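トップ > 本と読書の道具 > 朗読・音声 > Dedodari 短編朗読集

Dedodari 短編朗読集(翻訳小説・音声版)

Dedodariは、海外の短い小説を日本語の朗読で聞く商品です。作っているのはKeltororaという小さい出版の会社です。作品は全部で50編あり、一編は長くありません。寝る前に一つ、電車の中で一つ、という聞きかたに合います。

選ばれた小説は、大きい事件があまり起こりません。古い家に住む姉妹の話、手紙を待つ郵便局員の話、海を見たことのない船大工の話などです。人の心の中が少しずつ変わるところを、読み手がゆっくりした声で読みます。効果音と音楽は入っていません。私は最初さびしいと思いましたが、三編目からは、ないほうが言葉がよく聞こえると感じました。

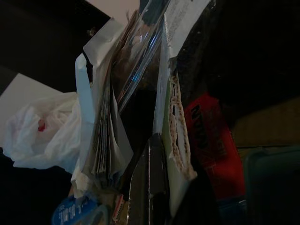
紙の束と白いビニール袋

付属の冊子は300ページです。訳文の全文と、訳者の短い注がのっています。漢字には、難しいものだけふりがながあります。日本語を勉強している人には、聞いてから読む順番をおすすめします。先に読むと、目が覚えた文を耳が待ってしまうからです。紙は少しクリーム色で、文字は大きめです。

朗読のはやさは三段階で変えられます。いちばん遅い設定でも、声の高さは変わりません。途中で止めた場合は、次に同じ文の初めから始まります。しおりは一編に四つまで付けることができます。

長編「Matcombeの冬」は、この商品に入っていません。別売りの音声版があり、冊子は800ページの二冊組です。同じ読み手ですので、短編集が気に入ったかたは続けて聞いても違和感がないと思います。

内容:音声50編、冊子一冊、布の袋一つ
言葉:日本語(原題の一覧は冊子の最後にあります)
初回の数:400部
袋の色:灰色、こい緑
取り扱い:Brito書籍店の店頭と通信販売

音声だけの販売は予定していません。冊子をなくしたかたには、冊子のみを送ることができますので、Brito書籍店の窓口に購入の番号を知らせてください。袋の色は、注文の時に選んでください。緑のほうは次の入荷が12月になります。

最終更新:11月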